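Holroyd Pier Penny Arcade Project
Progress report to the Trurkell Fund
November 2019
Prepared by Roland Whiteley

You asked for a plain account of where the project stands and whether the second payment should be released. My view is that it should, but only in part, and I set out the reasons below. I have been less cheerful than in the September report because I think that one claimed more than we had earned.

What the grant was for

The grant was to trace, repair and put back into public use a group of coin-operated amusements that stood in the arcade at Holroyd Pier between the wars. The application described these as "the original Holroyd machines". I now doubt that phrase. Of the machines in store, only five can be tied to the pier by anything better than somebody's say-so. They are the fortune teller, two of the football games, the haunted churchyard and the weighing machine. The rest may have come from the pier. They may equally have come from any seaside arcade that was selling up in the same years, and the dealer who supplied them had every reason to favour the better story.

We have been through the arcade's surviving ledgers, which run to 271 pages and are mostly concerned with rent, coal and breakages. They give takings by position on the floor and almost never name a machine. Position 9 took far more than its neighbours every summer, and it has been said at more than one meeting that this must have been the fortune teller. It was also the position nearest the door.

Repairs

The fortune teller is working again. Her head turns, her right hand passes over the cards and a printed fortune drops into the tray. The left hand is still. Biltent, who are doing the mechanical work, believe it was meant to move and have found a worn cam that would suit the job. I have asked them to leave it alone until we see a period photograph or a second example of the same model. I would sooner have one still hand than a movement we have made up.

The haunted churchyard is not ready. Three of its four ghosts rise on cue and the fourth jams halfway. Biltent have quoted £330 to remake the lift rod, and I have approved this out of contingency. The football games need only new glass and re-strung players. The weighing machine weighs everybody as eleven stone. 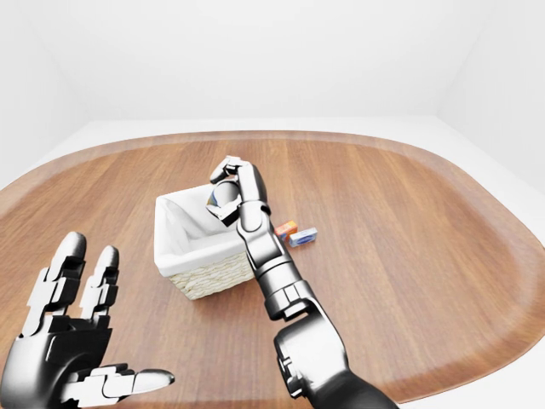 Visitor trials

We held trial openings on two weekends with the fortune teller and one football game. The counter on the coin slot recorded 2,427 plays. That looks splendid and I would ask you not to quote it. The pennies were handed out free at the door, children went round again as often as they liked, and the counter was found to add an extra play whenever the cabinet was knocked. The true figure is lower and I can't tell you by how much.

What I can say is that there was a queue for the fortune teller on both weekends and hardly ever one for the football. People wanted to keep the printed card. Several asked if the fortunes were the old ones. They are, in so far as we copied them from a set found in the base of the cabinet, leaving out two that told ladies to expect a beating.

The sound recordings supplied by Orkero, meant to give the feel of a busy arcade, did not go down well. They were too loud, and one of the tunes is a good thirty years later than anything in the room. I have asked for a quieter version without music. If it is no better I would drop the recordings altogether and save the licence fee.

The curse

The local paper has twice printed the tale that the fortune teller foretold the pier fire and was locked away afterwards. We are asked about this more than about anything else.
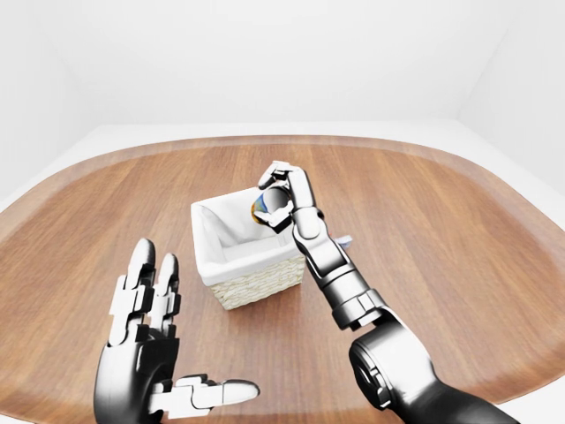

Is there any truth in the story of the fortune teller and the fire?

None that we have been able to find. The ledgers show position 9 taking money as usual the week before the fire and again as soon as the arcade reopened, so whatever stood there was not locked away for long. The earliest printed version comes from a souvenir booklet sold decades afterwards, which gives no source and gets the year of the fire wrong.

There is some feeling that the tale is good for business and should go on the display panel. I have no objection to it going on the panel as a tale, with the ledger entry beside it. I would object to it going up as history, and your own conditions of grant seem to say the same.

Money

Spending is within budget overall, though the headings have shifted. Transport cost more than planned after the first van turned out to be too low for the cabinets. Printing has cost less, mainly by being late. The sum set aside for buying a further machine has not been touched.
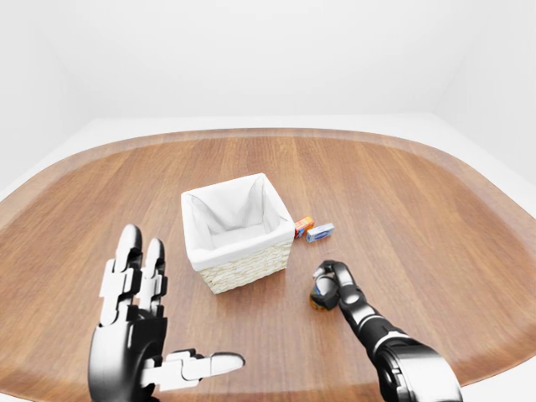 I would leave it untouched for now. We have been offered a mechanical hen that lays tin eggs, said to have stood by the Holroyd ticket office, and the asking price seems to rest entirely on that claim. The paint on the maker's plate is newer than the paint under it. The seller has promised papers since September and we have seen none. If they arrive and are sound I will come back to you. Without them it is a perfectly nice hen at about twice what it is worth.

What happens next

Biltent expect to finish the churchyard in the new year. They have been late with both machines so far and I would add a month to whatever they say. The coin counter will be replaced before any further trials, and visitors will be asked to pay for their pennies, which should give us a number worth having.

The display panels are in draft. I have marked every statement that rests on the dealer's word alone, and there are a good many marks. A copy can be sent to you before anything goes to the printer.

I ask that the repair share of the second payment be released now and the purchase share held back until the question of the hen is settled.

Roland Whiteley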